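Reviews > Desktop Automation

Last updated: March

The Clutetti wrist kit, reviewed by somebody who had to pay for it

I bought the Clutetti because I sort cards. Index cards, sample cards, swatch cards, the stiff little dividers that come between them. My shop sells paper to people who care about paper, and every Monday a box shows up that has to be taken apart and put back together in a different order. I have done this by hand for years and I am tired of my own thumbs.

The Clutetti is a gripper and a small camera that bolt onto the end of a desktop arm you already own. Mine is an old Rurden, bought used, with a shoulder joint that complains. The kit comes in a flat box with two sets of fingers, a cable, a bag of screws, and a manual that appears to have been translated by someone in a hurry to catch a train. There is also software. We will get to the software.

Putting it on took me an evening. The manual says 41 minutes, a number so exact that I felt personally accused by it. The adapter plate fits the Rurden without any filing, and I'll give Hallberg (who make the thing) full credit there, as the last gripper I bought needed a drill and a certain amount of language. The cable is too short by the width of a hand. You can run it neatly along the arm or you can let the wrist turn all the way. I let the wrist turn, and now the cable hangs off the side like a loose shoelace.

The fingers deserve a paragraph. The smooth pair is for boxes, jars and anything else with the decency to have sides. The notched pair is for flat stuff, and that's the pair I wanted. The idea is that the edge of a card catches on the notches so it doesn't slide away when the fingers close. On heavy card this works very well. I ran a stack of thick dividers through it before lunch and it dropped 3 of them, and one of those was my fault for leaning on the table. On thin paper it's a different animal. It either picks up nothing or picks up two sheets at once and carries them off together, very pleased with itself.
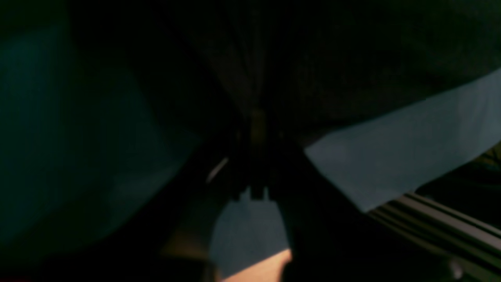
Hok-lam Wei, who runs the print shop two doors down and has a Tsai gripper with suction cups, came over to gloat. His machine lifts thin paper all day long without a crease. It also sounds like a vacuum cleaner with a cold, and it can't do anything with a textured card because the cups leak. We traded for an afternoon. He kept the Clutetti a little longer than we'd agreed, and when I went to get it back he was using it to move paint tins, so draw your own conclusions.

The camera is the part Hallberg puts on the front of the box. It rides at the wrist and shows you the work from the gripper's side of things, and when the software is in a good mood it uses that view to line up the pick. Close focus is poor. Anything right up against the lens turns into a colored cloud, and in my back room, where the light comes from one warm lamp and a window that faces a wall, dark things on dark things might as well not exist. I added a second lamp and the misses dropped a lot. The manual recommends "sufficient light," and I suppose I can't argue with that.

Now the software. It wants an account. It wants the account before it will let you open the fingers, which seems forward. Once you're in, teaching it a job is easy enough: you move the arm by hand to the place where it should grab, press a button, move it to the place where it should let go, press again. It remembers. It will also remember the time you bumped it with your elbow and pressed the button by accident, and getting rid of that step means going through a menu called Advanced Motion Library, where I have spent more of my spring than I'd planned.

Updates arrive without asking. One of them reset my grip strength to the factory setting, which is tuned for something like a brick. I lost a nice sample card in a shade of gray we no longer stock. Support wrote back the next morning and was polite about it, and told me how to lock the setting. The lock is in the Advanced Motion Library.

Noise is low. You can have a phone call next to it. Speed is slower than me on a good day and faster than me after three in the afternoon. It doesn't get bored, but it doesn't notice a bent corner either, so I still go through the finished stack with my own eyes, and I catch some 2 or so bad cards a box that I'd have pulled out by hand at the start.

The spare fingers are where they make their money. A replacement notched pair is 95 dollars, and the tips do wear. Mine have gone a bit round on the outer notch already, and the grip on that side is softer than it was. I asked Hallberg if I could buy just the tips. They said they'd pass it along.

Would I buy it again? If your work is stiff card, small boxes or light parts, and you've already got an arm that still mostly does what it's told, yes. If it's thin paper, get the Tsai and some earplugs. If you don't own an arm yet, look at the combined sets first, because the adapter plates are sold separately for everything except the Rurden and one other model I've never seen in the wild.

I'm keeping mine. I have ordered a longer cable.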